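The Lanthorpe Quilt

Mansa Ansah had 11 blocks finished and one to go when she ran out of the blue. It was April, and the shop in Lanthorpe had stopped carrying the line the year before.

She called Ekow Arthur, who had taught her to piece in the first place. He went through his scrap drawers while she waited on the phone.
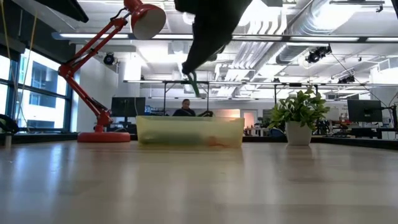
"I have a green that's close," he said. "Bring one of the blocks over and we'll see."

She took the 8 o'clock bus with the block folded inside a pillowcase. Ekow put the green next to it by the window. It was not close.

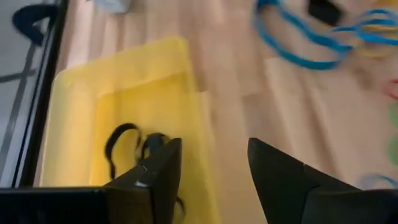 Pale wood floor, seen from low down.

They drank coffee and moved scraps around for most of the morning. Nothing matched. Her aunt had cut the first pieces 60 years ago and left them in an envelope, and Mansa did not want to guess wrong. 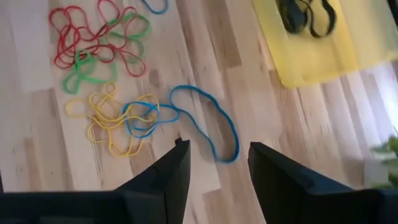
"What did your aunt use when she ran out?"

"Whatever was in the drawer."

Mansa said it and then heard it. She picked up the green again.
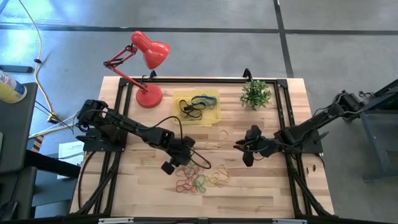 The last block took her two evenings. She pressed the seams open, trimmed the corners and sewed it into the bottom row, where the green showed more than she had expected. Ekow wanted to see the whole top laid flat before she basted it. His own table was too small – they would need one like the butcher-block table, with gray concrete all around it to walk on. In the end they used his bed.

Recent stories
The Bobbin Case
Hamish Rennie Learns to Hem
Eleven Yards of Flannel
A Coat for Lionel Baudry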